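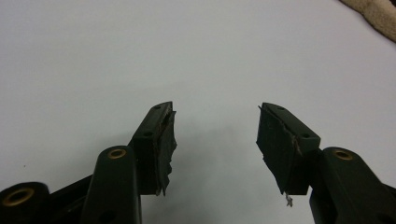
# Two months with the Edosau fleece seat pad

I've been sitting on this thing since August, so I figure I've earned an opinion. It's the tan one from Edosau, and I ordered it after a whole summer of sliding around on a bare seat and complaining to anyone who'd listen. My neighbor Yolotzin Zamudio finally told me to buy a pad or quit whining (fair!).

I had an Asard pad before it. That one went flat as a pancake inside of a year, and the cover pilled so badly I was picking fuzz off my jeans at work. So my expectations were pretty low.

## The fleece

I love the fleece! It's short and tightly curled, all little nubby tufts, and the color is a warm caramel that hides crumbs way better than I deserve. I was hoping for something thick and that's what I got. It's squishy enough that I don't feel the board, even after a long evening of bills and phone calls.

It isn't a tidy shape, though. The outline goes in and out like a cloud, and if you like crisp edges that will drive you nuts. Mine also has a thin, fuzzy fringe hanging down below the rim, where the wool curls around and wisps out. I thought about trimming it, got the scissors out and everything, and then chickened out.

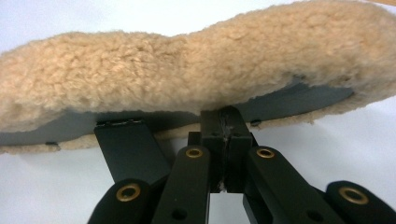

The underneath is where I have more mixed feelings. The base is a flat slate-gray plate, smooth and matte, and I've got no complaints about that part. The fleece is held on with small dark fasteners along the plate, and they've stayed put so far. I'd like them bigger - my fingers aren't what they were, and getting the cover off for a shake took me three tries and some language.

The black post in the middle bugs me more. There's a pale, jagged line running right down it that looks like a crack or a glue joint, and I can't tell which. It hasn't wobbled on me. Still, I check it when I vacuum, and I'd feel better if it looked cleaner than that. The bracket next to it has a scuffed seam up top, too, but that's just looks and I can live with it.

## Cleaning

I use a soft pet brush and go slow. Don't scrub! I rubbed at a coffee spot and the tufts matted together, and it took two days of fluffing to get them halfway back.

## Would I buy it again?

Yep, for the fleece alone. Gallegos sells one with a plain cushion that Yolotzin swears by, and I tried hers for an afternoon, but it felt like sitting on a phone book. I'm giving the Edosau 3 stars for the hardware and 5 for comfort, so call it a 4. If that line on the post gets any longer I'll come back and edit this.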